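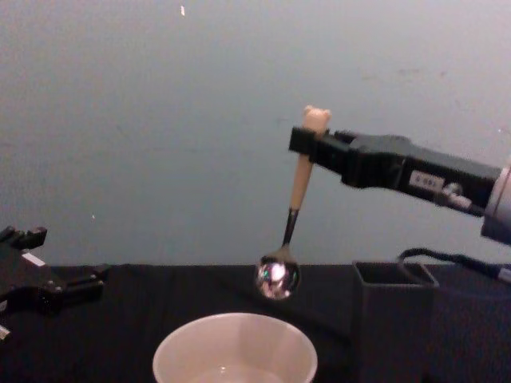
Page last changed: Sat 6 September, by Gerrit Bakker

Dilterdale Automation Room
Tabletop arm checklist, with comments
Applies to: all two-arm benches, cup and spoon work

Fill in one copy per bench before the first run of the day. Mark each line OK, FIX or N/A. A FIX in Part A or Part B stops the bench until it is cleared. Everything else can be cleared during the day, as long as someone puts their name next to it.

Comments are from the walk-round with Abundio Palacios. He went through bench 2 with me line by line and I came away with a page full of notes and a much better list. Please read the comments even if you've done this check many times, because several lines have changed since August.

PART A. BEFORE POWER

A1. Stop button within reach of the operator's seat, nothing in front of it.
Result: OK
Comment: Reached it with either hand without leaning. Lovely.

A2. Floor tape visible on all sides of the bench.
Result: FIX
Comment: Worn through at the back corner. New tape is in the Votora drawer.

A3. Table mat flat, no folds or raised edges.
Result: OK
Comment: Run your palm over it, don't just look. A fold is very hard to spot on a dark surface.

A4. Cables: enough slack for full reach, no pinch points at the joints, no loop that can catch on something standing on the table.
Result: FIX
Comment: The right arm's cable comes down over the corner of the dark gray box. Either move the box inward or clip the cable higher on the arm. Abundio likes the clip and so do I — the box gets moved all day long and the clip stays put. Check the slack again with the arm at full reach after you clip it.

A5. Connectors fully seated. Tug gently.
Result: OK

A6. Visible screws on arm and gripper snug.
Result: OK
Comment: Hand tool only. If one turns more than a quarter, write down which one and tell me.

A7. Labels on the arm segments present and readable from close up.
Result: OK
Comment: You need to get your nose right up to the small white ones. Do that now, with the power off!

PART B. POWER ON, NO OBJECTS

B1. Stop button tested, both arms. Each arm must hold its position and not sag.
Result: OK
Comment: Test it during a slow move. Pressing it while the arms are parked doesn't tell you much.

B2. Speed limit set to the slow profile.
Result: OK
Comment: Slow profile is 17 percent on these benches. The Dindik panel goes back to its old value after an update, so read the number on the screen every time.

B3. Waiting arm parked low and off to its own side, gripper clear of the working arm's path.
Result: OK
Comment: This is the line I'm happiest about. We used to park the second arm up high and it was forever in the way. Low and to the side gives you a clear view of the cup, and the two grippers stay well apart.

B4. Exclusion zone: no hands past the tape while either arm is live.
Result: OK
Comment: That includes "just straightening the cup." Pause, wait for the light, then reach.

PART C. OBJECTS AND LIQUIDS

C1. Utensils checked for cracks, loose necks and sharp edges.
Result: OK
Comment: We're using the spoon with the animal-head handle, and it's a great teaching piece. The rounded knob stays above the jaw when the grip is right, so a trainee has something easy to look for. Check the join between the pale handle and the thin metal neck with your fingers before it goes in.

C2. Grip on the upper part of the handle, spoon hanging with the bowl down. Hold for 60 seconds with no slip.
Result: OK
Comment: Use the clock. A minute feels much longer than you expect when you're watching a spoon.

C3. Clear height between spoon and cup rim before any sideways move.
Result: OK
Comment: Look from the side as well as from the front. A shiny round bowl throws highlights all over the place, and from one angle it's easy to misjudge where the bottom is. Go up first, then across.

C4. Liquid kept low in the cup. Water only.
Result: OK
Comment: A shallow amount is plenty for practice. Anything other than water needs a note from me on the bench.

C5. Cup and box each on their mark, with a gap between them.
Result: FIX
Comment: Goes with A4. When the box moves, draw it a new mark and rub out the old one.

C6. Towel and spill tray within reach, outside the tape.
Result: OK
Comment: The tray had wandered over to the Mac Suibhne bench. It's back.

C7. Wall behind the bench clear of posters and hanging items.
Result: OK
Comment: Plain is best. It makes the arm's outline easy to follow from the operator's seat.

PART D. DURING THE RUN

D1. One operator, one caller. The caller watches the grippers, not the screen.
Result: OK
Comment: Abundio called for me and it made a huge difference. Agree on your words first. We use "hold" for pause and "stop" for the button, and nothing else.

D2. If a utensil drops, stop the arm and leave the item where it is until both arms are paused.
Result: N/A
Comment: Practice it once a week anyway, with the spare spoon.

D3. Caller and operator swap when either one asks.
Result: OK

PART E. SHUTDOWN

E1. Utensil lowered and released, never left hanging in the gripper.
Result: OK

E2. Cup emptied, mat wiped and left to dry.
Result: OK

E3. Both arms parked, power off, key back on its hook.
Result: OK
Comment: The hook has a label now, so no more hunting through coat pockets.

E4. Sheet signed and filed under the bench number.
Result: OK

OPEN ITEMS FROM THIS CHECK

A2 floor tape, back corner — Gerrit
A4 cable clip, right arm — Abundio
C5 new mark for the box — whoever runs the bench next

A2 can be signed off by the operator. A4 needs a second pair of eyes, so call me on extension 1417 and I'll come down. Suggestions for new lines are very welcome. Write them on the back of the sheet, with the line number they should follow.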